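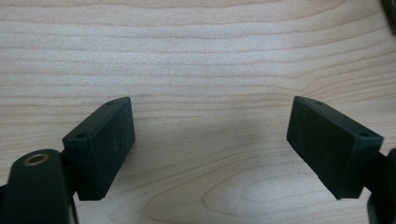 Skallar, a maker of tables for homes and small offices, announced today that its new table series Pleler will be available in stores from June. The series was designed by Niilo Lappalainen and it is the first Skallar product where the tabletop is chosen by its grain. Thin, wavy lines run across the pale wood, and in one place they close into a long oval of rings, one inside the other. In earlier series such a top would go to the underside of a shelf or be sold as second quality. In Pleler it is placed on the front of the collection.

Wednesday, May 1, 2019

"For many years we sorted the wood so that all tables looked the same," says Niilo Lappalainen. "Customers came to our showroom and asked for the one table that was different. After some time I started to listen to them. With a light wood there is not much color to look at, so the eye goes to the lines. I wanted to give the lines enough space."

The tabletops are light in color and have a soft sheen with a little gloss. Skallar tested several finishes together with the surface workshop Laitinen before the final one was selected. A fully matte finish was considered, but the grain became weaker to the eye under daylight, and a high gloss showed too many reflections from ceiling lamps.

Pleler is offered in 4 sizes. The smallest model is 70 centimeters wide and is meant for one person, for example as a writing table in a bedroom. The largest is a dining table for the family. All sizes have the same rounded legs, which are attached without tools. Spare legs can be ordered separately, also several years after the purchase.

The first production is limited to 1,000 tables. Of these, 643 are already reserved by retailers. Each buyer can look at the individual tabletops in the store and choose the one he or she prefers. The price is the same for a quiet grain and for a lively one.

The retailer Gridholm will show the complete series in its main store from the first week of June. "We have asked for a table like this for our customers who live in small apartments," says Lenni Ahonen, purchasing manager at Gridholm. "A pale table makes a small kitchen feel more open, and it goes well with the chairs which people already have at home."

For daily care Skallar recommends a soft cloth and lukewarm water. Spilled coffee and red wine should be wiped off at once. A care guide is delivered with every table.

Product sheets and price lists can be requested from the Skallar press office.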